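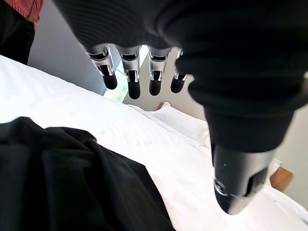
July
By the Remadon Service Desk

Remadon has published a new upkeep schedule for the hands on its Emar household robot, following a review of service records from its Grultside workshop. The schedule applies to every Emar hand now in use and takes effect this month. It deals mainly with the black knitted cover that wraps the palm and back of the hand, and with the fingers that come out below it, silver in their upper segments and ending in rounded black tips. Work around bedding is a large part of what the hand is asked to do, and a white sheet or a crumpled black garment lying on one can both leave fiber in the finger joints.

Under the old schedule, the cover was taken off and washed every 1,000 operating hours. Remadon now asks owners to do this every 485 hours. The joint slots should be brushed out at the same time with the soft nylon brush supplied in the service kit.

The workshop looked at 559 hands returned for repair. The most common fault was lint packed into the slots, which made a finger slow to close. The second was a cover that had crept down toward the joints and been pinched there. Both faults can be cleared at home without returning the hand.

To remove the cover, park the arm with the fingers pointing down and switch off power at the base. Loosen the wrist band, then roll the knit toward the fingers, freeing the thumb sleeve last. Wash the cover cold and dry it flat. It should not go in a dryer — the knit shrinks and will pull on the thumb.

Fingertips are to be wiped with a damp cloth at each cover change and replaced at 3,000 hours, or sooner if the surface has gone smooth. Tips push on by hand and lock with a quarter turn. After new tips are fitted, the grip routine must be run from the service menu before the robot returns to work. The routine takes a few minutes and needs a clear space below the hand.

Replacement covers and tips are made for Remadon by Henare and are available in sets from the Grultside parts counter. Covers from the earlier production run will still fit, but the wrist band on those is narrower and should be checked weekly for slipping.

Owners with a service plan will receive one spare cover with their next scheduled visit. The printed schedule is included with all new hands, and copies can be requested from the service desk.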